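Kadine recalls slow cooker lids after reports of loose knobs

Kitchenware maker Kadine is recalling the glass lids sold with its 7-quart slow cooker after customers reported that the knob on top can work itself loose and come off while the lid is being lifted. The company said Tuesday that owners can keep using the cooker base and the stoneware crock but should stop using the lid until they have a replacement.

The recall covers 2,000 lids, all of them packed with cookers sold through Kadine's own website and at Wosero home stores. Lids sold separately as spare parts were made by a different supplier and are not included.

Kadine said it has received reports of two people being burned when a hot lid dropped back onto the crock and splashed its contents. Neither needed hospital treatment, according to the company. Other customers reported chipped crocks, cracked lids and, in one case, a damaged countertop.

The problem is with the screw that holds the knob to the glass. A washer that was supposed to keep the screw tight was left out during assembly at the plant that made the lids. Without it, the screw turns a little every time the lid heats up and cools down. After enough meals, the threads no longer grip.

"It does not happen on the first use, and that is why our checks before shipping did not catch it," said Gwendolyn Park, who heads customer service at Kadine. "A lid that feels fine in the store can be loose after a few months of regular cooking. We are asking people to stop using it even if the knob still seems tight."

Park said the company first heard about the loose knobs last winter and treated them as single complaints, sending out a new knob each time. The pattern became clear only when a Wosero store manager sent in a batch of returned cookers together. Kadine took several of the lids apart and found the washer missing in every one.

Sales of the cooker were stopped the same week. Wosero has pulled its remaining stock and said cookers now on its shelves have a new lid with a wider knob and a lock nut.

How to tell if a lid is affected

The recalled lids are clear oval glass with a black knob and a steel rim. A batch code is pressed into the rim near one of the handles of the crock when the lid is in place. Codes that start with the letter W are part of the recall. Codes that start with any other letter are not.

The code is small and can be hard to read on a lid that has been through the dishwasher many times. Kadine suggests holding the rim at an angle under a bright light or rubbing a little flour over it and wiping off the extra. Owners who still can't make out the code can use the number on the sticker under the cooker base instead. The company will check that number by phone or through its website.

The smaller Kadine cookers have round lids with a molded handle and no screw. They are not part of the recall. 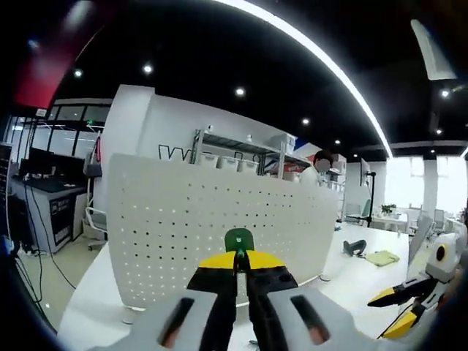

What owners should do

Kadine is offering a free replacement lid or a refund of part of the purchase price. A receipt is not needed. Customers fill out a short form on the company's website or call the number printed in the cooker's manual, give the batch code, and choose which of the two they want.

Replacement lids will ship from a warehouse run by Zilleo, the delivery company that handles Kadine's online orders. The first ones are going out now, and customers who sign up this month should have theirs before the end of December. Orders will be filled in the order they come in, except that people who reported an injury or a broken crock will go to the front of the line.

The old lid does not have to be sent back. Kadine is asking customers to unscrew the knob, take a photo of the lid with the knob off and the code showing, and upload it with the form. The lid can then be thrown away. Tempered glass of this kind does not belong in a curbside bottle bin in most towns, so it should go in the regular trash, wrapped in paper.

Customers who bought their cooker at a Wosero store can also take the lid to the service desk. The store will file the claim for them and get rid of the lid, but it does not have replacements to hand out.

Park said people should not try to fix the lid themselves. Some customers have posted advice online about adding a washer from a hardware store. "We understand why someone would want to do that, it's a five-minute job," she said. "But we don't know what the washer is made of or whether the glass around the hole has already been stressed. Please just get the new one."

Cooking without the lid

A slow cooker does not heat food properly when it is left open. Reynaldo Sebastian, who teaches home cooking and food safety classes at a community college, said the lid is what keeps the temperature up, and that meat or beans left in an uncovered crock may stay too cool for too long.

He said a double layer of heavy foil pressed tightly around the rim will work for soups and stews on the high setting, as long as the cook checks the food with a thermometer before serving. He does not recommend it for overnight cooking or for large cuts of meat. Foil should be lifted from the far side first so that the steam goes away from the face.

"A plate on top is a bad idea," Sebastian said. "It slides, it gets very hot, and a lot of dinner plates aren't meant for that. If you have a Dutch oven, use that in a low oven and save the slow cooker for when your lid comes."

Dried kidney beans need extra care, he added. They should be boiled on the stove before they go into any slow cooker, covered or not.

Supplier changed

The recalled lids were made for Kadine by Wilczyńska, a glass and metal parts maker that supplied the company for one production run. Kadine said it has moved the work to another supplier and will now test a sample of lids from every batch through repeated heating and cooling before they are packed.

Wilczyńska said in a short written statement that it had found the fault in its assembly instructions, where the step for the washer was missing from a revised page, and that it was sharing the cost of the recall. It said no other customer's products were assembled from the same page.

Kadine did not say how much the recall will cost. The company said the price of the cooker will stay the same and that the version with the new lid will keep the same model name. Buyers can recognize it by a green dot on the outside of the box, next to the bar code.

Claims will be accepted for two years. The phone line is open on weekdays from 8 a.m. to 6 p.m., and the website form is available in English and Spanish.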